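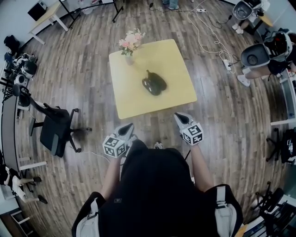
Handheld gripper rigs: floor rules, spacing and cable runs

Page 1 of 1

kaser_mw
Posted 10/02/2026, 08:14

We are rewriting the floor rules for the handheld gripper work and I would like to hear what other sites do before it goes to Marianna Kwiatkowski for sign-off. The current sheet dates from November and was written when we had two people recording at a time. It covers the following:

1. One task table per operator. Nothing on it except the task objects.
2. Marker cubes on both grippers checked before the first take.
3. Power strips and cables kept clear of the walking side of the table.
4. Backpack units put on and taken off away from the table.
5. Chairs pushed in or moved out of the area during a take.

Rules 3 and 5 are the ones people ignore. A mesh-backed chair left at an angle next to the table is normal on our floor, and so is a white power strip on the boards on the other side.

drastton_lena
Reply 1

Your rule 3 is too soft. "Kept clear" means whatever the person reading it wants it to mean. Ours says that no strip sits on the floor inside the working area, and any cable that has to cross it goes under a cover. An operator with a gripper in each hand is looking at the table and can't put a hand out if they trip.

Lena Bielecka, Drastton

t_wasilewska
Reply 2

I don't agree with Lena on covers. We tried them and the raised edge was worse than the cable, especially for people stepping backwards. We now run everything along the wall and have moved the tables to suit. It took an afternoon with tape and a broom.

On rule 1, what do you count as a task object? We had an argument over a glasses case. The task was to open the case and put the glasses in, and somebody had left a vase of flowers at the back corner. Half the group said remove it, half said leave it as background.

kaser_mw
Reply 3

Leave it, as long as it is written on the task sheet and stays in the same corner for the whole set. The trouble starts when it moves between takes and there is no note of it. Glass or ceramic, I would want it at the back, away from the hands.

celina.w
Reply 4

For us the bigger problem is people working too close together. Our checklist has a section on shared rooms, pasted below. Use what you want.

Shared room checklist, Szewczyk site

Step 1. Before putting on the backpack unit, look behind you and agree your space with the nearest operator.

Step 2. If two people are at the same table, decide who reaches in first. The second person keeps their gripper back from the tabletop until the first has finished. Check that the finger pads point at the task and that neither marker cube is hidden by the other person's arm.

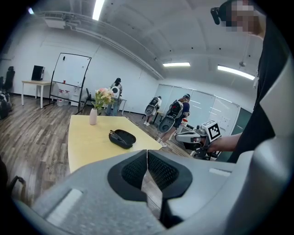

Step 3. Anyone bending down or leaning over a cart says so first. The pack sticks out further than you think when you lean.

Step 4. Bottles, bags and spare kit go along the wall and stay there until the session ends.

zbig_m
Reply 5

Step 2 would slow us down a lot. Plenty of our tasks need both people reaching in together. Could it be limited to single-operator tasks where the second person is only there to help?

celina.w
Reply 6

That is how we use it, but I agree the wording doesn't say so. I'll change it. For joint tasks we have them talk through the order of moves once with empty grippers and then start.

drastton_lena
Reply 7

Still not convinced on cables, Teodor. Not every room has sockets where you want them. But I accept that a badly fitted cover is a hazard too.

kaser_mw
Reply 8

Thanks all. Draft 2 will have rule 3 reworded as "no power strip inside the working area", with wall runs first and covers only where there is no other route. Celina's steps 1 and 3 are going in as they stand. Step 2 goes in once she has posted the new wording.

zbig_m
Reply 9

Can you add who is allowed to stop a take? On our floor it is anyone in the room, operator or not, and it needs to be on the sheet.

kaser_mw
Reply 10

Yes, adding it as rule 6.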